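Section 8: Setting up the cubby unit as a kitchen shelf
Posted in July by the Floltholm flat-pack diary

By now you should have the carcass together and standing on its own feet, with the back panel in and the dividers pushed home. If you skipped to this bit because you bought yours second-hand, welcome! Go back and read the part about wall straps first, please. I'll wait.

I've put together quite a few of these Skellora units, first for my own kitchen and then for friends who heard I owned a decent screwdriver, and I still get a little thrill when one goes from a stack of boards to something you can put your breakfast things in. So this is the fun section, although there are a few dull checks to get through before anything goes on the shelves.

Before you load anything

1. Put a spirit level along the top plank, left to right and then front to back. If the bubble wanders, slide the thin packing pieces under the low corner until it settles.

2. Push gently on each upright divider. A little give is fine. If one leans or rattles, loosen the screw over it by half a turn, nudge the divider straight with the heel of your hand and tighten up again.

3. Run a fingertip round the screw holes on top. Any burrs can be rubbed off with fine sandpaper wrapped round a cork (the cork from a nice bottle, in my case). Go easy, as the white finish scratches if you get carried away.

4. Wipe everything down with a barely damp cloth, then dry it with a tea towel. You'll be amazed how much dust comes off brand new boards.

Note: the screw holes on the top surface are meant to stay visible. There used to be stick-on covers in the bag and mine all curled up within a fortnight. If the holes bother you, Hikero do a little pot of white filler for 20 crowns and it lasts for ages, but leave one hole open until you're certain you won't want to take the unit apart again. I filled the lot on my first one and then moved house. Never again.

Caution: don't climb on the unit, don't let small people climb on the unit, and don't stand it free of the wall once it's loaded. The strap goes on before the crockery does.

Deciding what goes where

5. Heavy things go at the bottom. Casserole dishes, the big mixing bowl, the sack of flour, that cast iron pan you were given and use twice a year -- all of it down in the lower row.

6. Things you reach for every day go in the upper row, one sort of thing to a compartment if you can bear it. A single bowl looks a bit lonely for the first few days, I know, but you'll fill up soon enough and it's so much easier to see what you're doing when you start sparse.

7. The top is for fruit. I'm quite firm about this! Letters, keys and phone chargers will creep up there if you let them, and once they're in they never leave. A couple of mangoes, a lemon, whatever's in season, laid straight on the board with plenty of room between them.

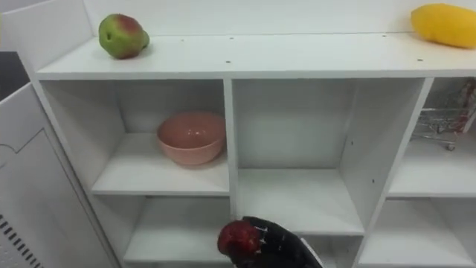

Fruit on top, bowl in the upper left, and compartments still free for the rest.

8. Keep fruit that's ready to eat at one end and fruit that needs more time at the other. Do give mangoes a gentle squeeze as well, because colour alone will fool you (some sorts stay green right through and are perfectly lovely inside). Turn them over every day or so to stop them going soft on one side.

9. Leave at least one compartment free on purpose. You'll want it the first time you come in with shopping and need somewhere to dump things. I've had mine two years and I still guard my spare one fiercely.

10. Odd little ornaments and toys are very welcome, and I'd give them a compartment of their own at the side, away from the crockery. A miniature shopping trolley makes a good home for teabags or wrapped sweets, if you've got one small enough to fit.

Note: if you're putting anything with wheels on a shelf, check that the board is level in that compartment too. Going by the top plank won't do, as each shelf sits on its own pegs and one can easily be a peg out.

Protecting the boards

11. Ceramic bowls with a rough foot will mark the white finish if you drag them. Lift them in and out, or stick small felt dots underneath. Huttunen sell sheets of these and they're the only ones I've found that survive washing up.

12. Wipe up fruit juice straight away. Mango is especially sticky and leaves a yellow ring if you forget it overnight. A drop of washing-up liquid in warm water shifts most of it, then dry the board well, particularly near the screw holes where water likes to sit.

Caution: no scouring pads, no bleach, and no hot pans straight from the hob. The surface will blister and there's no mending it afterwards.

If you find you're missing pegs or a divider screw, the spares bag is part number 573 on the Skellora order form. Order two bags while you're at it, and tape the second one to the back of the unit where you'll find it again.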